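Last updated in May
Posted by Jolán Orbán

Household tips: what to hand to a machine, and what to keep

Picking up small items from a soft surface is a good test of whether a machine is ready for housework. A hard floor is mostly solved. A bed is harder. The surface gives when pressed, a round bottle rolls into the nearest fold, and clear plastic takes on the color of whatever is under it.

If you try a picking arm at home, pull the blanket flat first. Keep glass out of the early runs. Leave 2 inches between items so the fingers can open on both sides, and stand up anything with a flat base. Start with opaque containers and move to clear ones later.

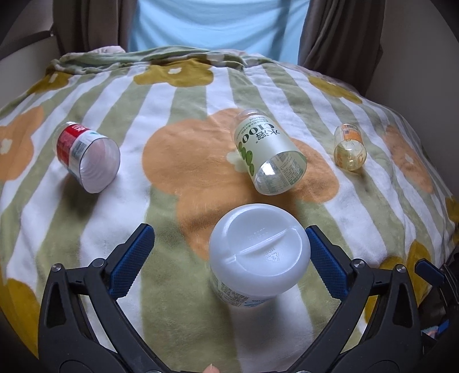

Bottles on a striped, flowered blanket.

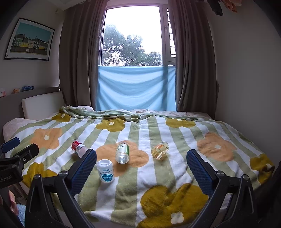 Rodrigo Correia wrote in to disagree about clear plastic. Finding the bottle was never his trouble, he says; letting go of it was. His arm cleared 17 items out of 30 from a guest bed, and most of the misses were dropped beside the bin – the pads held on a moment too long and the bottle swung. He now uses a wide, shallow bin with a folded towel in the bottom.

The towel is worth copying. Set the bin level with the mattress, so that the arm moves sideways and does not have to reach down.

Sorting should stay with you for now. A machine that can lift a bottle may still not know whether it goes to recycling or back on a shelf. Check caps by hand before anything is lifted, and wipe the finger pads with a damp cloth when they pick up lint – fleece sheds more than cotton.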